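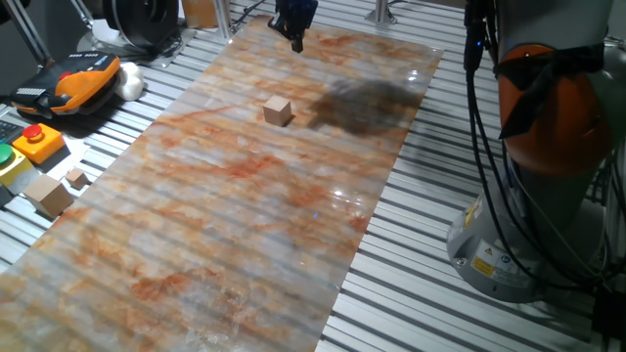
The orange arm at Skosirero, with a wooden cube on the marble-print mat.

Second Helpings of Machinery
Words: our workshops correspondent. 06/08/2018

I had been told to look for Unit 31, between the upholsterer and the place that does garage doors, and of course I walked straight past it and had to be fetched in from the far end of the yard by Ailbhe Ó Briain, who had seen me go by the window and guessed. She had a mug in each hand and one of them was mine. I do like a workshop where the tea comes first.

Skosirero is a shared workshop of the old-fashioned sort, which is to say that people pay by the month, argue over the good vice and leave half-finished chairs about with their names chalked underneath. There is a lathe, a bandsaw, a kiln that belongs to somebody who moved to Wales, and then, at the back, where I had been expecting perhaps a pillar drill, there is an industrial robot.

It is much bigger than I had pictured. You read "robot arm" in an email and imagine something off a desk, and then you meet this great orange shoulder on its grey drum of a base, with black cables looping down the side of it. Ailbhe bought it in May from the clearance of a firm called Boersma, who made shop fittings and had stopped. She paid more for the lorry than she had meant to and would rather I didn't print the figure for the rest. She has put it on a bench of aluminium slats, which she likes because you can bolt things down more or less wherever you fancy. I was also told, twice, that it wobbles less than the floor does.

The project has a name, Purkano, after a card game her grandmother used to cheat at. What she wants in the end is a machine that will lay out small wooden tiles for tabletops, the fiddly patterned kind she has been making by hand for years and that have done her thumbs no good at all. What she has at present is a machine learning to pick up a plain cube and put it down again. She is very cheerful about the distance between the two.

"Everyone asks when it'll do a table," she said. "I'd like it to do a cube on a Friday night when I'm tired and the lights are on. Then we'll talk about tables."

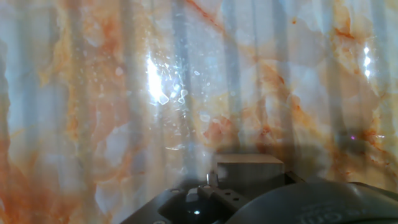
Lighting has taken up more of her summer than anything with a bolt in it. She began on a sheet of dull grey felt and the cubes were no trouble to find, so she went looking for something unkind to practise on, and came home with a shiny mat in a marble print, all milky white and rust-orange veins. From down by the gripper it must be like looking into a shop window at noon. There's a white bloom of glare left of the middle, with a scatter of little pale specks beside it, and soft stripes running over the whole pattern, and somewhere in all of this the software is supposed to spot a bit of pale wood. Ailbhe thinks it the best thing she has bought all year. A finished tabletop will be varnished round the edges before the last tiles go in, she reckons, and it will shine every bit as badly.

The software is her own, mostly. She calls it Tradetti and apologises for it in the way that people apologise for a dog they plainly adore. It takes what the camera sees, makes a guess at where the cube is and how it's turned, and then nudges the arm along in small steps, looking again after each one. An early version looked once and went for it, and there is a dent in a cube she keeps in her coat pocket as a reminder. The newer one is slow. I drank most of my tea during one approach and didn't mind at all - it is oddly restful, a bit like watching somebody else park.

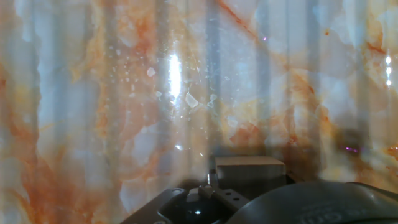 The slowness does have its uses, as she can stop it at any point and see what it thought it was doing. She keeps a notebook for this, a proper paper one, and writes in it with the stub of a carpenter's pencil. Each evening she tries to get through up to 200 goes, though she told me that 150 is a good night and that anything under it generally means someone has come over for a chat. I'm afraid I did her numbers no good.

I asked about safety, being the nervous sort, and got a longer answer than I'd bargained for. The arm runs at a crawl, people stay behind a line of tape on the floor, and the red button lives within reach of whoever is at the keyboard. She made me press it before she would let me watch anything, and made me find it again with my eyes shut. The other members were wary for a month or so. Then the woman who restores clocks asked if it could be taught to hold a loupe, and after that there was a list of requests pinned up by the kettle, most of them rude.

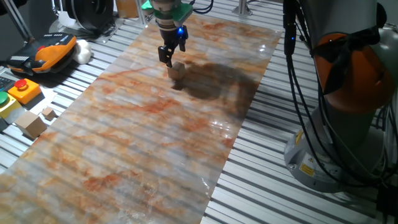 Fingers down over the cube, with the spare blocks to the left of the mat and the teach pendant beyond them.

The cubes, I should say, are her own too, cut from offcuts and sanded but left bare. She makes them in more than one size, so the gripper can't get lazy, and she has tried staining a few of them dark. Tradetti found those far easier to see, so they went in a drawer. She'll bring them back out, she says, if she ever needs cheering up.

We talked for a while about what comes next. A cube is forgiving, it has a lot of side to get hold of, and a tile has hardly any. She is filing up a new pair of fingertips with a thin lip at the end, and she has her eye on a little suction cup that the upholsterer's nephew swears by for something else entirely. There is also the matter of glue, and who puts it on. Her present plan is that she does, with a brush, and the arm waits its turn.

Skosirero opens its doors to visitors on 2 evenings a month, and you are welcome to come and see Purkano at work if you don't mind standing behind the tape. Knock at the side door, as the front one sticks, and bring biscuits if you want to be let near the kettle.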